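Clearing café tables when people leave half their belongings behind
Posted by Olaia Echevarría

Hello all, I help out at a little café in Clundport, and our light wooden tables fill up with papers, packets and wrappers as well as the crockery. I never know what to lift first, and last December I binned somebody's receipt (mortifying!). How do you all go about it? 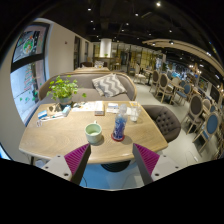
I've got a tray and a cloth, and usually 5 minutes before the next lot want to sit down, so nothing too elaborate, please.

Tahsin Ranasinghe
Mugs and glasses first, always, as they're what gets knocked over. Then I gather any printed sheets into one pile and keep them behind the counter for seven days, even the ones that look like rubbish. Bottles next, and do check the cap before you tip one sideways, I learnt that with a lapful of squash!

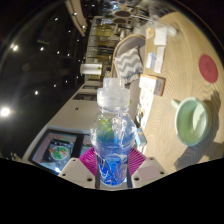
Bottle with blue liquid, held upright between two gripper fingers

Coasters I leave till last, then wipe underneath and pop them back.

Marcelino Bermúdez
Just use a bigger tray.

Ineke Van Dijk
I agree with Tahsin, though a week is generous, we only manage until closing. An old shoebox does nicely for the papers.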